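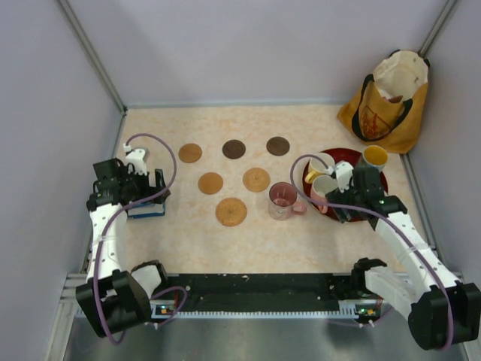 A two-armed robot setup at a marbled tabletop, a small blue-and-white object in the left gripper.

Charpentier Consolidates Scooter Service in the Drerby Area

Charpentier has confirmed that its service shop in Skustescombe will stop accepting motorcycles and scooters at the end of September. Warranty repairs, recalls and scheduled maintenance for customers on both sides of the river will move to the dealership's larger location in Drerby. The sales counter in Skustescombe will remain open for parts, accessories and riding gear, with two employees on site during regular hours.

As the owner of a Sutitz commuter scooter, and as a customer of the Skustescombe shop for five years, the author has followed this matter with some interest. What follows is a summary of the changes and a few observations on what they mean for riders who depend on a small two-wheeler to get to work.

The dealership's letter to customers describes the move as a response to rising equipment costs. Newer Sutitz models require a diagnostic station for fuel injection and anti-lock brake faults, and the Skustescombe shop has only the older unit. Work of that kind has already been sent to Drerby since the spring, and customers have waited an extra day or more while their machines were carried over on the dealership's trailer. Under the new arrangement the machines will go directly to the place where the work is done.

The distance between the two locations is 12 miles. For the owner of a touring motorcycle this is a minor matter. For the owner of a small scooter it is less so, as the direct road is a divided highway on which the smallest machines are not permitted. The alternative is the old river road, which adds several traffic lights and a stretch of broken pavement near the grain elevator. Riders with a scooter that will not start have a further difficulty, and the letter addresses it only in part. A pickup service will be offered for machines under warranty. Owners whose warranty has expired will be charged $46 for each trip, collected when the repair is paid for.

It is the view of this blog that the pickup fee should be reconsidered for routine maintenance. A first service is short work, and an owner who pays for transport in both directions may spend more on the trailer than on the oil and filter. Some will put the service off. A neglected drive belt on a scooter of this type gives little warning before it fails, and the resulting repair is a good deal more expensive for the owner and less convenient for the shop.

There are points in favor of the plan. The Drerby shop opens at 7:00 a.m., an hour earlier than Skustescombe, and allows customers to leave a machine overnight in a locked bay. It keeps a larger stock of tires in the small sizes used on scooters, which in Skustescombe usually had to be ordered. The waiting room has proper desks. A customer who can work remotely for a morning may find the longer trip acceptable.

Customers should also be aware of the following practical matters.

Service records kept in Skustescombe before the present computer system was adopted are on paper and will not be transferred automatically. Owners who want a complete history for resale should ask for copies at the counter before the end of September.

Prepaid maintenance plans remain valid in Drerby under the same terms. The plan booklet must be presented at the first visit. Appointments already made in Skustescombe for later in the fall will be canceled, and the customer is responsible for making a new one.

Winter storage, which Skustescombe offered in the rear building, will not be continued this year. Drerby has its own storage program at a higher monthly rate, with the battery charge included. Spaces are assigned in the order in which deposits are received.

The author's own scooter is due for a belt inspection and a rear tire, and an appointment has been made in Skustescombe while that is still possible. The first visit to Drerby will be for the spring service. The condition of the river road, the time required and the final bill will be reported on this page after that visit.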